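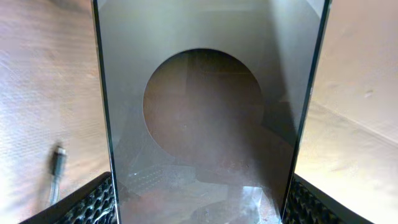
Figure 1. Greenish color along the long edges of an upright pane of glass.

4.2 Color words for plain materials

The part of the Novska survey we most looked forward to was the free naming task, and it did not let us down! Speakers were asked to name the color of everyday materials with no list to pick from, and they gave us 2,731 usable answers. Glass was a delight. Most speakers began with "clear" or "no color," then many went back and added a second word once they thought about the edge: green, bottle, sea, even "old pond" (a favorite in our office).

Wood went the other way. Hardly anyone hesitated, and "brown" came first in 92 percent of answers.
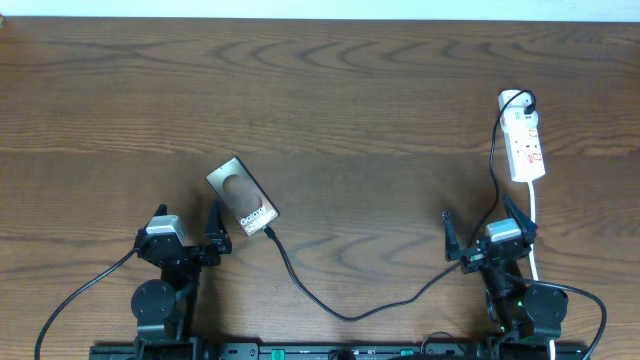

What followed "brown" is where the variety lies. Speakers from Grarnska liked food words, with honey, tea and crust well ahead of the rest, while those from Novska leaned on words for light and dark. We had expected the split to follow age, as Alexiou found for cloth. It follows the river instead, and very sharply: villages on the east bank share almost none of the food words with their neighbors across the water.

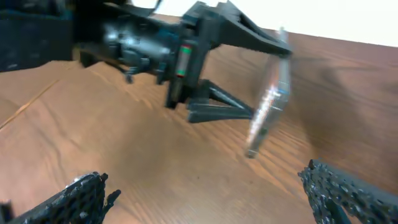

Does a person's trade change the words they choose?
Only for the second word. Carpenters and glaziers gave the same first word as everyone else, but their second word was more often the name of a tree or a kind of glass.

We coded the second words by hand using the Eline scheme, which has about 500 entries and copes well with compounds. Two coders worked apart and then compared lists. The hard cases were words like "warm," which some speakers use for red tones and others for anything they find pleasant. 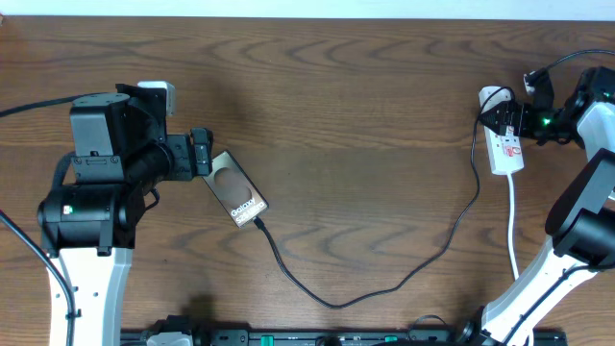 Figure 2. Brown wood with wavy dark grain; the phone is lettered "Galaxy S25 Ultra."

"Warm" was kept as its own class in the counts that follow, and compounds such as "warm honey" were entered under both parts.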